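Home | Builds | Bench notes | About | Get in touch

Two grippers, one cupboard door

Posted in November by Mohit Tiwari 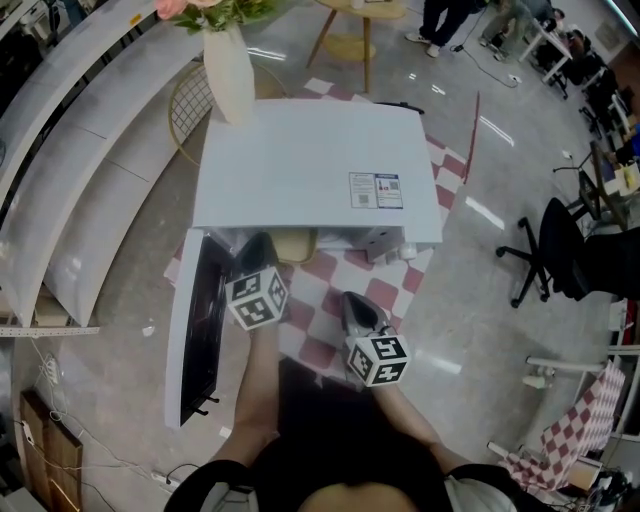 Page last changed: November, 9.50 pm (fixed the bit about the springs)

So the grippers have made it off my kitchen table and into the workshop at Piltholm, which I'm more pleased about than I probably should be. If you've been following along you'll know they started as a pair of printed jaws, a bag of screws and a lot of swearing. Now they're things you can pick up, one in each hand, and go and annoy the furniture with.

The furniture in this case is the little white cabinet, the one with the flat top and the label sheet stuck on it. We've been using it for door practice. It's a good size for the job, low enough that you have to reach down to it, and the door is black on the inside and white on its edge, so you can tell at a glance how far round it's swung. There's a tan cushion living in there at the moment along with a small white box. I keep meaning to take the cushion home.

For anyone new, the idea is that you do a job by hand while holding the grippers, and the white cubes on the ends, with the black square patterns on, let the software work out where each one is and which way it's pointing. Later on the arm gets to have a go at the same movements. The arm is still in bits in my spare room (bearings, don't ask) so for now it's all hands.

The jaws

The left one has the black jaw and the right one has the grey pointed jaw, and yes, they were meant to match! I made the black one first. It has a nice wide mouth and it's lovely for anything with a proper edge to grab, but it's hopeless at getting behind things. The grey one came out of an argument with Yeison Chávez, who reckoned I should stop trying to pinch the door at all and just hook it. He drew me something like a bird's beak on the back of a delivery note and went off to make tea. I sulked for an evening and then printed it.

He was right, annoyingly. You get the point of the grey one behind the door, ease it out a bit, and then the black one can come over the top edge and take the weight while you move your other hand out of the way. It took me ages to stop gripping too hard. When you do that your whole wrist locks up and the door goes in little jerks, and the recording looks like somebody opening a cupboard on a bus.

The trick, if it's a trick, is to let your elbows do it. I'd been standing too far back and poking at the thing at arm's length like it might bite. Get right up to it, look down over the top, and let your forearms hang. Much smoother, and my shoulders stopped complaining too.

Springs

I said last time that the return springs were too weak and I'd ordered stronger ones from Furnaner. Well, they came, and they were far too strong. I could manage them for a few goes and then my thumb packed in. Yeison, who has hands like shovels, couldn't see the problem.

In the end I went back to the old springs and shortened the lever by 2 mm, which sounds like nothing but it's changed the feel completely. The jaw comes back crisply now and doesn't flop about when you turn the thing over. (When I first put this post up I'd written that I lengthened the lever. I didn't. Sorry to the person who emailed, and I hope you hadn't cut anything yet.)

If you're making your own, print the lever flat on the bed and not standing up. I did mine standing up to save a bit of space and it snapped clean across the layers, shot under a desk and I still haven't found the other half.

Counting doors

I'm trying to be disciplined about the logging, for once. So far we've got 50 openings saved. Of those, 31 are what I'd call clean, meaning the tracking held on to both cubes all the way through and I didn't bump the cabinet along with my foot. The rest have a gap in them somewhere, nearly always on the left hand, nearly always as the door gets past halfway and I turn the cube away without thinking.

You can patch a short gap by guessing the path between the two ends, and I've done that for a few, but I don't love it. Mohit from six months ago would have patched the lot and called it done. Mohit from now has spent a very long weekend finding out why that arm kept punching a cardboard box, so I'm keeping the gappy ones in a separate folder called "Pelen", after the café where I was sitting when I finally spotted the mistake. All my folders have stupid names. There's one called Muñoz which is nothing but spring measurements and I couldn't tell you why.

The floor

One thing I hadn't planned for was the floor. It's grey and glossy and it bounces the ceiling lights straight back up at you, and I did wonder if that was upsetting the tracking. The checked rug under the cabinet helps, I think, though I haven't tested it properly so take that with a pinch of salt. It's pink and white and it goes rather well with the folding chair, which has the same sort of pattern. I've become quite fond of the pair of them, and the pink flowers in the vase too. My last workshop had a calendar from a tyre place and a smell.

I do want to sort the cables out. There's a black one trailing across the floor and power strips over on the left-hand side, and when you're staring down at your own hands you're not looking where you put your feet. A couple of bits of cable cover would do it. I've said this in three posts now, so feel free to nag me.

Printing settings, since people asked

The jaws are at 28 per cent infill with four walls. I tried them lighter and they flexed, and I tried them solid and they felt like holding a brick by the end of an evening. The cubes hardly matter, they only have to be square and stay put, so print those as light as you dare. Do check they really are square, though! Mine had a tiny bulge on one side from a fat first layer, and the pattern was sitting on it at a slant. Two minutes with some sandpaper and it was fine.

Stick the patterns on with spray glue and go easy. Matt paper, definitely. I used some shiny label stock on the first pair and every time a light caught it the pattern just vanished.

What's next

Closing the door is next. You'd think it would be the same thing backwards and it really isn't, you come at it from a different side and it's dead easy to give it a shove and let it go, which is how I shut every cupboard in my house. The arm can't be doing that. So it's slow pushes, hand on it all the way until it meets the frame, over and over, with the radio on.

After that I'd like to try taking the white box out and putting it back. Yeison wants to go straight to the cushion because he thinks squashy things are funnier. We'll see who gets there first. I've got a new set of beaks printing tonight with a slightly blunter point, and if they're any good I'll put the files up with the others.

Recent posts
Beaks versus pincers
The spare room arm, part 4: bearings again
Why my cardboard box kept getting punched
Moving into Piltholm
Spray glue and other regrets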